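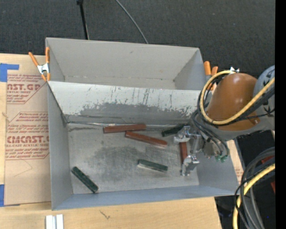 How many blocks does a kid need before the building gets good? Fewer than you'd think, and I say that as a woman who once owned 1,094 of them.

I know the number because I counted, on 1st December, sitting on the rug with a cold cup of coffee and a growing sense that I had let things slide. My two kids had been building with plain rectangular blocks for years. We'd inherited a crate from my sister-in-law, then a second crate from a neighbor, and then I lost my head at a school sale. I'd always told people we had "maybe a few hundred." Ha!

What set me off was cleanup. Every evening the same thing: a floor full of blocks, two children lying face down among them as if felled by an illness, and me raking with my forearm. I complained about it to Raluca Pascu, who ran the playroom at the Zaltby community center for years and has seen more blocks hit the floor than anybody I know. She asked what we kept them in. I told her about the lovely canvas bags with the drawstrings. She laughed at me for quite a while.

Her view is that a block container should be wide, low and open at the top. No lid, no drawstring, no little compartments with picture labels (I had those too, for one terrible spring). A kid wants to see all the blocks and get a hand around one without digging. At Zaltby they used big hard bins and put out two colors at a time, a small handful of each, and the rest stayed in the closet. When the kids got bored, they swapped the colors.

I was skeptical. Two colors sounded so dreary! But I went down to the hardware store and bought a big gray tub, the sort people mix plaster in, and I put it on the low table with a few red blocks and a few green ones, and everything else went up to the attic in boxes while the kids were at school.

My daughter noticed right away, of course. There was a speech. Then she built a bridge, which she had never done before, because she'd always been busy making walls. A wall uses up blocks and asks very little of you. With so few pieces she had to think about where each one went, and she got very particular about the greens being the legs and the reds being the road. My son knocked it over, and she had it back up before I'd finished scolding him.

I went looking for other people who'd tried this and found them everywhere. Ionuț Bucur makes blocks in his garage and sells them at craft fairs under the name Dostis, and he told me his small sets get played with far longer than his big ones. "Parents write to me about the small ones," he said. "About the big ones they write to ask if I want them back." His own kids have a set they keep in an old roasting pan. He's also firm on the matter of size: a block should be long enough that laying it flat, standing it up and setting it on edge are three different decisions. Cubes bore him. We talked about cubes for much too long.

Gheorghița Stoica, who taught kindergarten before she retired, disagreed with nearly everything. She likes abundance. She thinks a child ought to have, at least once, so many blocks that they can build a tower taller than themselves and a road to the kitchen. I think she's right too, and so the attic boxes come down for birthdays and for snow days. We had a run of those in February and the living room was a city for most of it — I stepped over the suburbs to get to the couch.

A few practical things, if you want to try it. Get a bin bigger than you think the blocks need, so they can lie flat and spread out. Don't fuss over the scratches; ours looked beat-up within a month and the kids couldn't care less. Put it on a table if you have the space, because standing builders seem to last longer than kneeling ones (my knees agree). And pick two colors you can stand to look at, since you'll be seeing them under the couch.

Cleanup now takes one song. My son picks the song, so it's always the same one, and it's about a tractor.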